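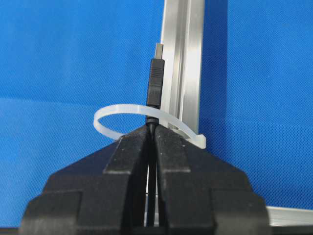

Cable Manners: the Onis house rules, illustrated

The Flostevmont workshop has a rule book for its two-armed cable cell. It runs to 17 pages, of which 2 are about the arms and the rest are about everything we have done near them. The version posted 5/2/21 is the one that counts. The older ones are still pinned up beside the door, mostly for their sentimental value.

What follows is the short tour, with the rules that get broken most.

Rule 4. Any cable on a moving arm gets enough slack for the whole reach and no more. Check it by running the arm slowly through its full travel before the first job of the day, with a hand on the stop button. The hand on the coffee is optional.

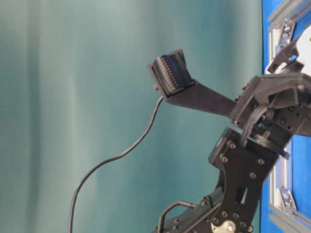

Rule 4 also has a second paragraph, added in December, which says that "enough slack" is a measurement and that "looks fine to me" is a feeling. Write the length in the log. If you change the routing, write it again and sign it, so we know who to congratulate.

Rule 7. When both arms share a workpiece, only one may move into the middle at a time, and the program has to say which. Politeness is not a control strategy. Reaching over the table while either arm has power is forbidden, including to straighten something that is bothering you.

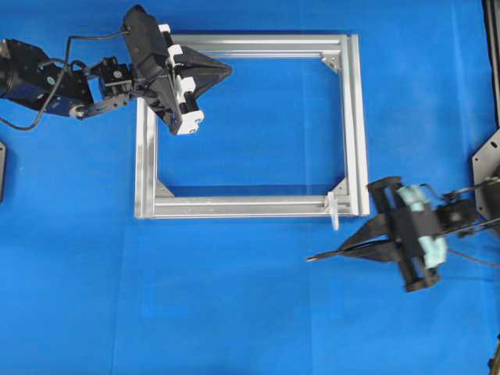 Tuhumury wrote in to say that rule 7 is too strict, that their own cell lets both arms in together at low speed, and that we'd finish sooner if we trusted the collision check a little. They may be right. They also asked whether we had a spare finger, so the rule stays for now.

Rule 9. Inspect the fingertip sensors at the start of each shift and after any bump, however small and however well you thought you hid it. Look at the contact face, the mount and the place where the cable leaves it. A damaged pad means the arm is out of service – taping it is a hobby, and belongs at home.

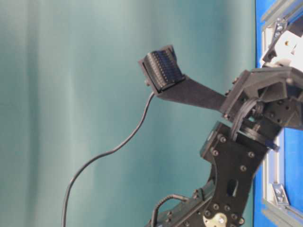 Fingertip pad and its cable, Flaltar cell. See rule 9.

Rule 11. Leave the table bare except for the job. Mugs, phones and the rule book itself go on the shelf.

Corrections go in the folder marked Corrections, which already holds 286 of them. We are reading them in order.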